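La mano más simple

Llevo tiempo leyendo comparativas de manos robóticas donde gana siempre la que tiene más dedos. Yo también pensaba así. Después de probar 3 modelos en tareas de dormitorio, con ropa y perchas, he cambiado de opinión y quisiera explicar por qué.

La Hiltus es una mano muy bonita. Mueve cada dedo por separado y en una mesa coge una moneda sin problema. Pero una percha tiene el gancho delgado, los hombros curvos y encima una tela que resbala, y ahí la Hiltus pensaba demasiado. La Jastley, que es casi una pinza, cerraba fuerte y ya está. De 26 intentos con cada una, la segunda falló menos, y sus fallos eran fáciles de entender.

Mi colega Najwa Sfeir no está de acuerdo. Ella dice que el culpable es el controlador — el Stidus, que nosotros ajustamos con prisa — y que con 200 intentos más yo escribiría otro artículo. Puede ser. Sin embargo, quien compra una mano la compra con el controlador que existe hoy.

Tampoco se habla bastante de las cámaras. Con la vista desde la cabeza, una percha acostada sobre la almohada se ve muy bien, el gancho sobre todo. Lo que falta es saber dónde están los pies y cuánto queda hasta el borde de la cama. La cámara fija da esto, pero pierde el detalle de la tela. Si tengo que gastar dinero, prefiero 2 cámaras modestas y una mano sencilla. Ruba Semaan me discutió esta frase durante toda una comida y la dejo igual. 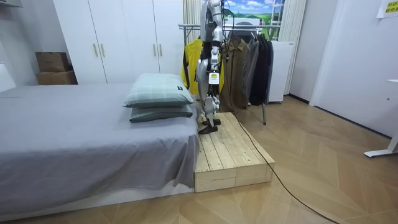
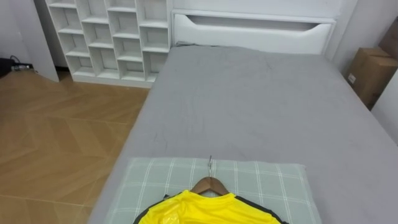 La plataforma de pino junto a la cama y, en la segunda foto, la camiseta amarilla en su percha.

Beirut, martes, 14 de abril de 2026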